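**Surfaces, Patterns and Small Rooms: notes for session 4**

Read before class. Bring a tape measure and something you dislike from your own home, or a photo of it.

Last week we went through paint and I was accused of being unfair to feature walls. I stand by it. This week we move to pattern and stone, where the advice is worse and the mistakes cost more to undo.

## 1. What people will tell you

Most decorating advice for small rooms comes down to a handful of claims repeated so often that they sound measured:

- Large patterns make a small room look smaller.
- Dark floors "ground" a room.
- Vertical patterns raise the ceiling.
- Beige goes with everything.
- Marble never dates.

I have looked for decent support for these and found very little. Dalibor Vávra, who taught this course before me, used to hand out the Kanier wallpaper brochure and ask students to underline every sentence that could be shown to be wrong. The usual result was a clean page. "Brings calm to the space" can't be tested. Neither can "timeless." Try it with whatever brochure you have at home and bring the page in.

Of the five, the ceiling claim is the only one I would half defend. A vertical stripe does pull the eye upward in some rooms. It also draws attention to a wall that isn't straight, and in older houses that is most walls.

## 2. Repeats

A repeat is the distance before a pattern starts over. It matters for two things: how much paper you waste when matching one strip to the next, and how busy the wall looks from where you normally sit or stand.

Shops show you a sample the size of a book. You can't judge a repeat from a sample the size of a book. Ask for a full strip, pin it up, and leave it there for a few days. If the shop won't part with a strip, buy one roll and consider it the price of finding out.

Geometric repeats (circles, ovals, diamonds, grids) are less forgiving than leaves and flowers. A leaf that misses its neighbor by a little still looks like a leaf. An oval that misses its neighbor looks like a mistake, and you will see it every morning. Check these places first:

1. The corner opposite the door.
2. Above the door frame, where the short pieces go.
3. The last seam, where the paper meets its own beginning.
4. The line where wall meets ceiling, if both are papered.

Number 4 comes up more than it used to. Papering the ceiling to match the walls is back in the magazines, usually described as "cocooning." The idea is that the room loses its edges and so feels bigger. Maybe. In the rooms I have stood in, the edges were perfectly easy to find, and the ceiling felt closer than it had before. Montri Yimyam disagrees with me and will be in class to say so. He papered the ceiling of his hallway in Skondside last August and likes it very much, so do ask him about the seams.

## 3. Angle

Patterns are drawn flat and sold flat. You see them flat only on the wall you are facing. The side walls you see at a slant, and in a narrow room the slant is steep, so a shape on a side wall will look quite different from the same shape straight ahead. Designers know this. Brochures photograph the far wall.

Quick exercise, in pairs. Draw a row of circles on a sheet of paper and tape it to the wall at eye level. Stand in front of it, then walk toward one side until you are nearly against the wall. Have your partner write down where you stop calling them circles. Swap. We will compare results, and I expect them to disagree a good deal.

## 4. Stone and things that look like stone

I have nothing against marble. I have a lot against the way it is sold. Points for discussion:

**Veins.** Every piece of real marble is different, and the piece on the showroom stand is not the piece you will get. Limsakul will let you walk the yard and chalk your initials on a slab. Others want you to choose from a photo. Don't.

**Color names.** "Espresso," "tobacco," "chestnut." These are all brown. Compare pieces side by side in daylight and ignore the label.

**Dark stone hides dirt.** It hides some dirt. Dust and crumbs show up well on a dark polished floor, better than on a mid-toned one. Anyone who has kept a black car knows this already.

**Two patterns together.** A strongly veined floor under a strongly patterned wall is often called "layered." Sometimes it works. My suspicion is that it works when one of the two is pale and regular and the other is dark and irregular, so that they don't compete for the same kind of attention. That is a hunch from looking at rooms, and I'd be pleased to see it knocked down.

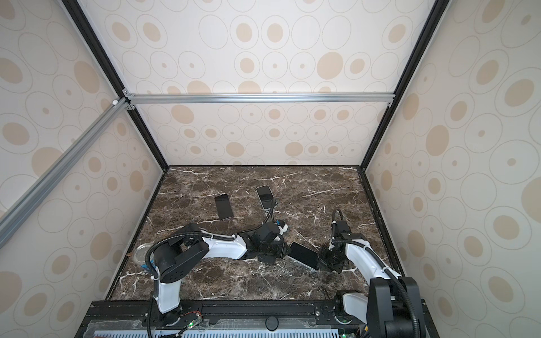

Beige and brown are the pair people reach for when they want pattern without an argument. An off-white ground with tan shapes on it is about as mild as a geometric gets, and you can put it on every wall and still read it as one color from a distance. Put a brown floor with white and gray veins beneath it and the floor takes over. Whether you want the floor to take over is a question of taste. The brochure will call the result "balanced," and I would like you to stop accepting that word without asking what is being balanced against what.

**Edges.** Look at what happens where two surfaces meet. A thin dark border makes a clear stop between a busy floor and a busy wall, and it costs little. Metal trim does the same job and is harder to keep clean at the corners. Leaving the join bare is cheapest and shows every slip of the knife.

**Small objects.** Before you commit, put ordinary things on the sample: keys, a phone, a pair of glasses. Dark glass on dark stone can be easy to miss, and you'll want to know that before it's your hall table. The Stirkance catalog styles everything with a single white bowl. You don't live with a single white bowl.

## 5. For next time

Choose one room you use daily. Write one page, no more, covering:

- the largest patterned surface in it, and who picked it
- what it looks like from the place you sit most
- one claim you've heard about that sort of pattern, and whether your room bears it out

"I like it" is an acceptable finding. "It opens up the space" needs evidence, such as a person who didn't know which answer you were hoping for.

If your room has no pattern at all, write about the floor. Handwritten pages are fine. Leave them in the tray by the door before class starts, and please return the sample books, two of which are still out from session 2.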